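Guests of the Boko residence are asked to observe the following guidance on household linens.

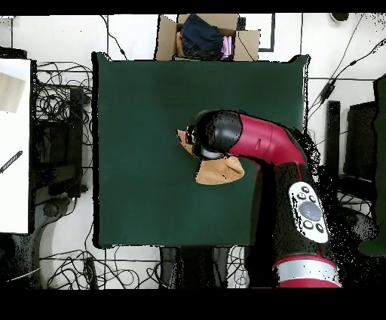
Towels are to be replaced when they no longer absorb. A tan cloth, such as the one crumpled over the green table, conceals wear well — white does not. The residence keeps 30 in rotation.

Fabric softener is discouraged.

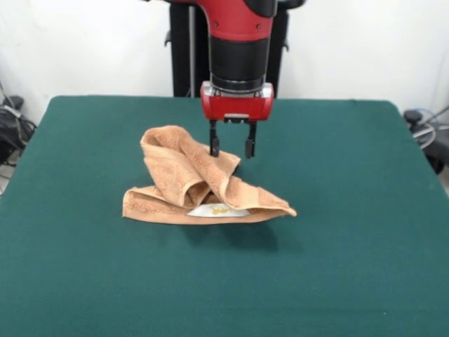 It leaves a coating on the fibers, and a second rinse seldom removes it. New towels should be washed alone before first use.
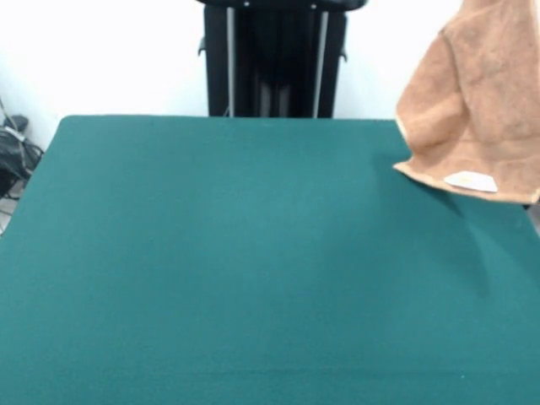
Posted by Precious Calimlim on June 22, 2010

Requests for the winter blankets will be received in November.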